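4.2 Squad selection and the spring camps

Selection came up in every interview, usually before we asked. Players at Brosport wanted to know how the coaches got from the long list to the traveling squad, and most had a theory. The coaches had one too, though not always the same one from camp to camp.

Background first. The club runs a train-on squad through the spring, trims it after the April camp, then names a final group for the summer tournament. A train-on place means access to the coaches, a program to follow at home and a shirt. It doesn't mean game time. Several of the newer players had not understood this. One told us she had rung her whole family after the first email, then had to ring them again.

We followed 20 players across both camps. Of these 11 had been in a train-on squad before and 9 were new to it. Classification was settled for all but a handful by the time the second camp opened, which matters, because the balance of classes on court limits who can play with who. A coach may want two particular players together and not be able to have them. Players knew the rule. They still read the pairings in practice games as a verdict.

Head coach Ívar Kragh described his method as "watch, write it down, watch again." Notes from the first camp, which he let us read, are short. Name, class, a few words. "Quick off the mark, quiet." "Stops after the pass." "Ask about shoulder." By the second camp the notes are longer and much more about who talks to whom. Kragh said he can teach a line of attack in an afternoon but can't teach someone to shout for the ball by June.

His assistant Nerys Parri kept a spreadsheet. Sprint times, turn times, completed passes, tackles made and missed. She scored each session the same evening and sent it to Kragh before breakfast. The two of them agreed on most of the list. Where they split it was nearly always over an experienced player whose numbers had dropped. Parri wanted the numbers to count for more. Kragh tended to give it another camp. In two of these cases the player went through, in one they did not, and we could find no clear rule behind the difference. Neither could they when we put it to them.

Money sits under all of this. Travel to both camps came out of players' own pockets, apart from a club grant of 3,000 pounds shared over the whole squad. Players living close to the hall barely touched it. Players coming from the west had used their share by the end of the first weekend. Tegwen Dafis drove each way alone, with her chair in pieces across the back seats, and turned down the offer of a shared van because it left too early for her care visit. She put it like this:

"I'm not tired from the rugby. I'm tired from getting there. Then they time your first sprint at half nine and that's you for the weekend."

The half nine sprint test was raised by seven players in all. Parri moved it to after lunch on the last day of the second camp, and times improved for most of the squad. We would be careful with this. Players were also fitter by then, the floor had been re-sealed in between and the test was run in a different order. But the players noticed the change and liked it, and attendence at the optional evening meeting was better that day than any other.

How the news was given. At the first cut, by email, all at the same time. At the second, by phone, one at a time, Kragh doing all the calls himself over two evenings. Nearly everyone preferred the phone. The exception was Nassoro Mfaume, who had been left out both times and said he would take the email again, thanks, as he could close it. He also said the reason given by phone ("you're very close") was less use to him than the table of scores attached to the email. Nanna Þorgeirsson, selected both times, couldn't remember what reason she'd been given at all.

Feedback then is a weak point. Players who were left out got less detail than players who stayed in, simply becuase the ones who stayed in kept seeing the coaches. Of the left-out players we spoke to, three had set themselves a training plan based on a guess about why they weren't picked. One guess matched Kragh's notes. Two did not. One player spent the whole of the spring on top speed when the note against his name said "passing under pressure, left side."

We suggested to the club that a written note, even a single line, go to every player after each camp. Parri was for it. Kragh worried about the wording, and about a line written at eleven at night being stuck on somebody's fridge for a year. A fair worry. The trial of one-line notes is planned for the autumn camps and will be reported separately.

4.3 Between camps

Home training was patchy. Players with a gym that had level access and someone on shift who knew the equipment did most of the program. Others did band work in the kitchen, pushed laps of a supermarket car park in the evening, or skipped it. Logs were kept in Fliltideo, a free diary app the club had picked because it works on old phones. Entries tail off after the third week for more than half the squad. Again the players who had logged least were not the ones the coaches had guessed.

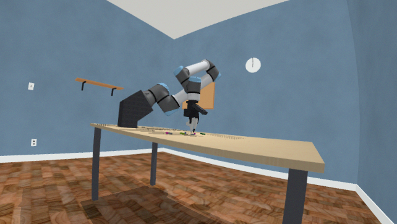
Figure 3. Simulated robotic arm on a wooden table, gripper low over the surface.

Mentoring did better. Each new player was paired with a returning one, by class where possible, and told to speak once a week. Most spoke more. Calls were about tires, gloves, tape, which roommate snores, what to do when the coach goes quiet. Dafis, who mentored two, said selection itself hardly came up, except the night before the phone calls, when it was all anybody wanted to talk about. Pairs where one was picked and the other wasn't mostly stopped talking for a bit. Four of these had started again by our last interview, one pair had not and didn't want to discuss it.

We did not interview parents or partners, and should have. They were mentioned constantly: driving, lifting, waiting in the hall cafe, hearing the result first. A short follow-up with this group is being arranged with the club. Interview questions for players and coaches are in Appendix B, the camp timetable in Appendix C.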